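Rhun Humphreys
Thread on night feeds and handover logging, now that we are 8 weeks in with our second. Mostly method. Skip if you don't have a newborn.

1/
Problem statement. Two adults, one infant, both adults working from incomplete information between 11 p.m. and 6 a.m. With our first we relied on waking each other up to ask when she last ate. Every question cost the other person a sleep cycle.

2/
Siwan and I agreed on fixed shifts before the birth. Mine runs 8 p.m. to 1:30 a.m. Hers runs 1:30 to 7. The person off shift sleeps in the back room with the door closed. Handover is written. No talking at handover unless there is a fever or a missed feed.

3/
We tried two apps first. Zinaren has a decent feed timer but wants four taps to start it, and the screen comes up bright white even in dark mode. Flillow syncs well between phones. It also sends a notification to both phones each time an entry is saved, and the setting to stop this is per device and resets on update.

4/
What we use now is a clipboard and a pencil. Columns: start time, end time, volume or side, diaper (W/D), notes. One sheet per night, hung on the hook by the changing table. I type them up on Wednesday if I have the energy.

5/
Total entries to date: 413. Of those, 214 fall inside the night window. I had expected the night share to drop by week 6. It didn't.

6/
Longest gap between night feeds in the first four weeks was 3 hours. After that the gaps got less regular, which made the average look better and the nights feel the same. I stopped calculating the average.

7/
Bottles. Siwan pumps once in the evening and that covers my shift. We label by time pumped, oldest to the front. Masking tape holds up in the fridge. The washable labels slid off in condensation and we had two bottles with no time on them, both discarded.

8/
Warming. The Bowen warmer is accurate but slow from fridge temperature. A mug of hot tap water does it faster for small volumes. Swirl, test on the wrist, feed. Do not use the microwave, it heats unevenly and you can't tell from the outside of the bottle.

9/
Formula is the fallback if the pumped milk runs out before 1:30. We pre-measure the powder into a dry container and keep the water separate. Mixing is then one step, which is about the limit of what I can do correctly after midnight.

10/
Lighting. One red night light at floor level, plugged in behind the chair. Enough to read the clipboard if you hold it low. Overhead light only for blowouts.

11/
Reflux notes for anyone in the same position – our pediatrician suggested keeping her upright for a while after each feed. I log the time I put her down as well as the time the feed ended. Without the second number I was undercounting my own shift and then wondering why I was tired.

12/
White noise: Flusgate, the older model with the dial. The newer one has touch controls on top and it is easy to switch it off with a sleeve. Ours sits on the dresser, across the room from the bassinet, low volume.

13/
Somebody asked about the toddler. She is three and sleeps through nearly all of it. When she doesn't, the off-shift parent takes her. This is the only rule that breaks the closed door, and we wrote it down too, after a bad night in week 2 when each of us assumed the other had gone in.

14/

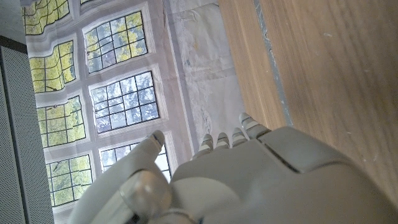

Robotic hand, four fingers and thumb, off-white shell.

15/
Weekends. Same shifts. We tried swapping on Saturdays so Siwan could have the early block, and both of us were wrecked until Monday. Your body doesn't seem to care that the swap was fair.

16/
Things I'd drop: the color coding, the separate diaper tally, and the column for mood. I wrote "cross" in it most nights and it was not always clear who I meant.

17/
Things I'd keep: written handover, time-labeled bottles, a spare swaddle within reach of the chair, and a pencil on a string. Pens quit when you write on a sheet held upright.

18/
Limits of all this. It depends on her taking a bottle, and on neither of us having an early start. I go back to full hours in April and the 1:30 line will have to move. Current proposal is midnight – Siwan has not accepted it.

19/
Replying to a few at once. Yes, the sheet is a plain grid, draw it with a ruler. No, we don't wake her to feed anymore, that was cleared at her weight check, so ask your own doctor. Yes, we still argue, mostly about who left the pump parts in the sink.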